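Teaching a robot arm to handle computer memory, by hand

By Larysa Panasiuk

I spent most of a morning at Tatside watching people teach a robot arm to work inside a desktop computer, and I came home with a new respect for anyone who has ever put a memory module in without swearing. The job belongs to a project called Dovhaniuk, and the idea is simple enough to explain over coffee: a person drives the arm from a remote control, the arm records every move, and later a program tries to copy what the person did. Getting it to go smoothly is another matter! 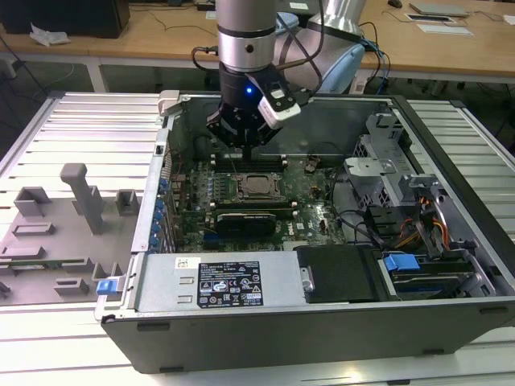

Issue 8, page 4

The tower goes on its side on the bench, panel off, so the arm can come straight down at the board. A plastic fixture sits next to it on the left. What I didn't expect was how little room there is. You've got the drive cage on one side, cables arcing over the board, and gripper fingers that have to come down right over the memory slots without bumping anything else (I kept leaning in, and then remembering to lean back out).

There are two ways to show the arm what you want. You can take hold of it and push it through the motion yourself, which the crew calls hand guiding, or you can sit at the controls and steer. Hand guiding feels natural, and I picked it up quickly, but your own arms get in the way of the cameras. Remote control keeps you out of the picture, and it's what they use for almost everything now. It's also a lot harder. My first try was so slow that the operator beside me finished her tea.

They want 600 good demonstrations before they train anything, and a clean run counts only if the operator didn't stop and start over halfway. Hesitation is the big problem, I was told. If you hover over a slot making up your mind, the program learns to hover too, and then you have a very thoughtful robot that never gets around to the job.

The wrist camera is what sold me on the whole setup. From up on the bench you're guessing at depth the whole time, but down at gripper level you get the long black slots, the coin battery and the little printed labels on the board, all of it close up. The operators flip between views while they drive, and the good ones seem to know which view they'll need before they need it.
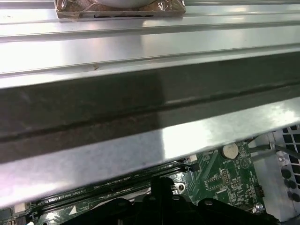 What comes next

The next round of sessions is set for May at the Winetthorpe shop, with a second arm and a control handle from Zollow that pushes back a little when the gripper touches something. I'm very curious about that one, as most of my trouble came from not feeling anything at all. Operators will work in pairs, trading off after every few runs, and visitors can book a turn at the controls through the front desk. I've already put my name down for another try.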